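Sivholm meetup, 20th June
Notes for the battery / background apps talk. Najwa Bataineh. 25 min plus questions

Slide 1 - title
Say hi, thank Sebastian for swapping slots. Mention slides go up tonight, no need to photograph everything.

Slide 2 - who am I
Android dev at Enache. I look after Grurnalance, the sleep and habit tracker. Was on the Ellusar launcher before that. Keep it short, last time this took four minutes.

Slide 3 - the complaint
Read out the review: "Great app, forgets I exist after lunch." Wait for laugh. Then: we had 1,434 tickets in January saying the reminder never came. Most of them on phones we didn't own.

Ask the room - who ships an app that has to do something at a set time? Hands. Who trusts it? Fewer hands hopefully.

Slide 4 - what the system does
Doze. Phone sits still, screen off, unplugged, system starts batching things. Network off between windows. Ordinary alarms pushed back.
App standby buckets. Active, working set, frequent, rare, restricted. The less someone opens you the less you get to run. Habit tracker people open once a day = not where you want to be.
Don't go into the history of every Android version. Somebody will ask. Park it.

Slide 5 - what the maker adds on top
This is the messy one. Own battery screens, own names for the same switch, own idea of when an app is "unused". Some kill on swipe away from recents. Some reset the setting after an update!!
Show the table. Don't read the table.

Slide 6 - what we tried first (bad)
Foreground service, permanent notification. Worked. People hated it. Uninstalls went up the same week. One user sent a screenshot of our notification with a red circle and no other text.
Then exact alarms for everything. Also bad, battery screen puts you at the top of the list and then the user kills you by hand, fair enough.

Slide 7 - what we do now
- WorkManager for sync. It can be late, who cares
- exact alarm only for the reminder the user set themself
- push as a backup, high priority, but only if we really show something
- on boot, reschedule everything. We forgot this for 6 releases. Admit it
- check on open: did the last reminder fire? if not, say so, with a link to the right settings page

Last point did most of the good. Spend time here. Demo is on the old phone, charger in the side pocket of the bag.

DEMO
Airplane mode OFF before plugging in. Set reminder for two min ahead, lock, carry on talking. If it doesnt fire go to the recorded one, slide 8b.
While waiting: adb commands to force idle. Font size up!! Back row couldn't read it at the rehearsal.

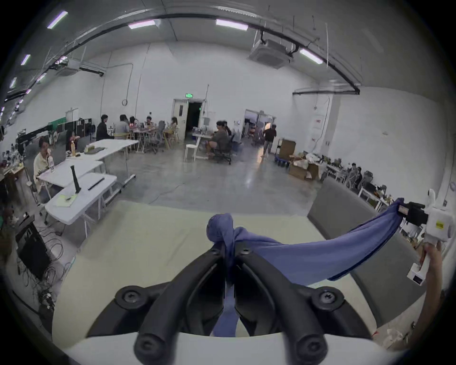

Slide 9 - testing
Emulator gives you stock behavior only. Fine for doze, useless for slide 5 stuff. We keep 4 phones in a drawer, real ones, the ones people write in about. Leave them alone overnight with a build on, read the logs in the morning. Boring, works.
Log three times: when scheduled, when it should fire, when it did. Without all three you're guessing.
Watch the clock changes. Time zone too. We lost a weekend to a user on a ferry.

Slide 10 - asking for the exemption
The "ignore battery optimization" prompt. Don't show it on first launch, people tap no and you don't get a good second go at it. We ask after the first missed reminder. Check store policy before you use the direct prompt, it isn't allowed for every kind of app.
Wording matters more than I thougth. Old text had "optimization" in it twice. New one: "Your phone may be stopping your reminders. Fix it?"

Slide 11 - numbers
Beta group, 3,935 people. Only show the chart. Note it was opt-in so they're keener than normal users, say this before Sebastian Zamfir says it for me.

Slide 12 - stuff I still don't know
Why one model is fine for nine days and then stops. Why a folder on the home screen seems to change anything. If you know, find me at the break.

Questions. Repeat them into the mic.
Probably: iOS? (not me, ask Sebastian). Kotlin or Java? (both, sadly). Is the code open? (the logging helper is, link on last slide - CHECK LINK)

If running over drop 10, keep 12. Clicker batteries.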